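Plinine Residence Housekeeping
1/5 The linen change for the summer term begins in June. Residents are asked to clear their beds by 9 a.m. on the day posted for their floor.

2/5 Gray fitted sheets remain on the mattress until staff collect them. Please do not strip the bed yourself.

3/5 Clothing, scarves and other personal fabric left on a bed will be bagged, labeled with the room number and held at the Royer desk.

4/5 Unclaimed items are kept for 80 days.

5/5 Questions may be directed to Maëlys Chauvin, Room 246.

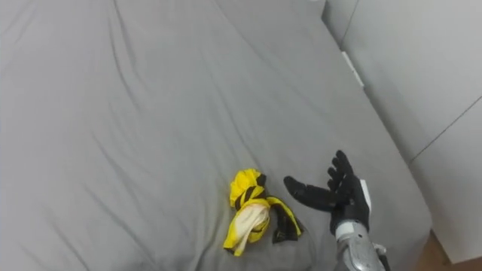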